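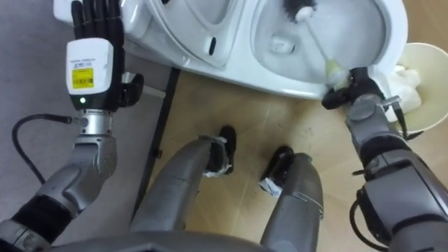 The Lustwood collection is a set of recorded household tasks for training humanoid robots. It was made in the town of Gokville by a small group led by the engineer Konrad Krawczyk, and it is used mainly in imitation learning, where a control program learns from examples of a task done under human guidance. The collection contains 1,382 recordings, called episodes, divided into 28 tasks.

History

Work on the collection started in October in a rented apartment on Pawłowska street. The group had before this recorded only table tasks, such as sorting cups and folding towels. Krawczyk wanted examples in which the robot must stand, bend and reach in a narrow place, and the bathroom was chosen as the first room. The kitchen and the hallway were added later. The first version was released on 17 April 2022. A second site, in Divalton, gave the episodes for 11 of the tasks.

Method

In each episode the robot is guided by an operator, who wears gloves with sensors and sees through the camera on the robot's head. The view from this camera is stored together with the positions of all joints and the commands of the operator. Because the camera looks down, the robot's own arms and legs are often visible, and the group decided not to hide them. A learning program can in this way connect the position of the body with the place of the tool.

Operators work in turns and receive 10 practice episodes before their recordings are accepted. Between episodes the objects are moved a little, so that the program does not learn only one arrangement.

Bathroom tasks

The best known task in the collection is the cleaning of a toilet bowl with a brush. One hand holds the brush by its handle and brings the round head to the inner wall of the bowl, while the other hand stays free. The task is considered difficult for two reasons: the brush is long, and a small turn of the wrist moves its head very far. Other bathroom tasks are the wiping of a mirror and the replacing of a paper roll.

Failed episodes are kept and marked with a separate label — a decision that was discussed for a long time inside the group. Users of the collection can leave them out or use them as negative examples.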